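The Slow Death of the Family Computer
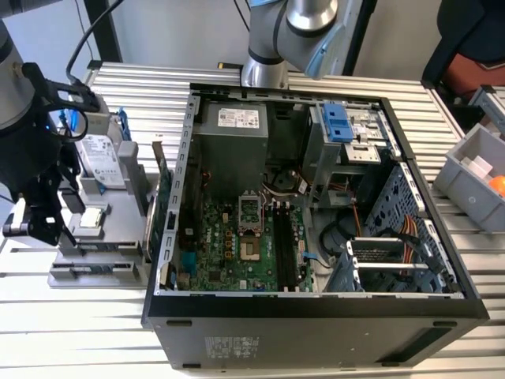

A Dell tower with its side panel off and nothing in the CPU socket.

There was a time when every house in Brullatcombe had one computer, and it lived in the dining room. It had its own desk, a special desk, with a sliding shelf for the keyboard that took the skin off your knuckles. You booked your turn. You shared a password, usually the dog.

My parents' machine was bought from Agbeko, a shop on Kindton high street that also cut keys. It cost more than the car. We were told it would help with homework, and for 31 days it did, until somebody came home with a golf game.

What I miss is the publicity of it all. If you wanted to look up a rash, you did so with your father eating toast behind you. Arguments over whose turn it was went on for longer than the turns. When the thing broke, the entire household stood round it in mourning, and then a cousin was sent for.

Now the four of us at home own six screens between us and have no idea what the others are looking at. The dining room has become a place for drying coats. When something stops working we put it in a drawer and buy another, and the drawer is getting hard to shut.

In September the Arport repair café opened its doors to anyone with an old desktop in the loft. I took ours, wrapped in a picnic blanket. The queue went past the bus shelter, and everybody in it was holding something beige and telling a stranger about it.

They offered to save my files first. There were 100 of them, and most were golf scores. My mother, it seems, had been practising.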